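To: branch-stewards list
Date: 4 March 2024
Subject: Re: Caps and stands for the Oltau loan display

Dear colleagues,

The message below reached the list from the Alvarado branch, and the display group has asked me to reply to all branches at once.

> We have received the box of caps for Oltau and one of the
> wire stands. Before we prepare the remainder, could the
> group confirm whether the caps are to be packed flat or
> with the crown filled? The loan sheet says only "as in
> November", and our steward was not present then. We should
> also like to know whether the stands travel with the caps.

The caps are to travel with the crown unfilled. Each should first be turned upside down on a clean table, so that the lining, the strap and the buckle can be checked before anything is wrapped.

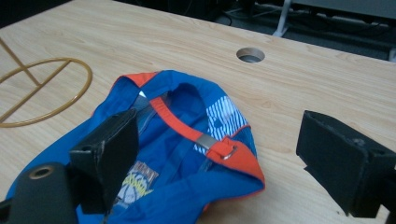 Straps are to be left at the setting in which they were received. Where a buckle has worked loose from its tab, please record this on the loan sheet and leave the repair to Ploluren, who hold matching thread. There are 26 caps on the Oltau list, and 18 of these have been checked to date.

As to the second question, the stands travel separately. Plikix will supply the cartons, two stands to a carton, with the base rings kept apart by a sheet of card. Each stand should be set down on a level surface before packing. Any that rocks should be put aside, as a bent ring will not hold a cap straight on the shelf.

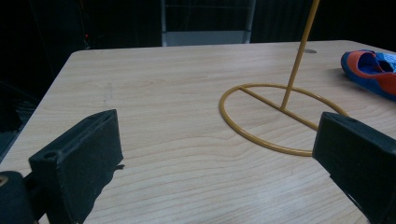
Branches are asked not to straighten a ring by hand. The yellow finish chips readily at the bend, and we had complaints on that point after the November display.

The softer fabrics require a little more attention. Mesh and thin striped panels crease sharply if they are pressed beneath other items, and the creases are slow to drop out. Pieces of this kind should be laid uppermost in the box, with one sheet of tissue between each.
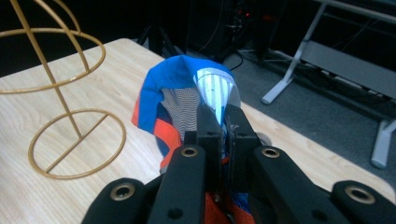 Coloured trim should be kept from direct contact with white panels for the whole of the journey. The group has ordered 50 sheets of unbleached tissue, and branches may apply to Alvarado for their share. Newspaper is not to be used.

On arrival at Oltau, the stands are to be put out first and the fabric pieces brought to the table one at a time.

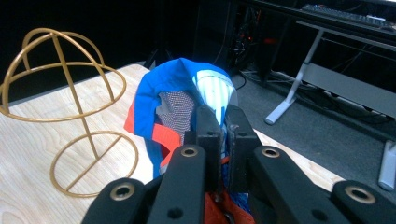 Blue and orange-red fabric, with a wire stand on the table

Completed loan sheets should be returned to this list, with the branch name in the subject line. Separate sheets are required for caps and for stands.

Yours faithfully,
Secretary to the display group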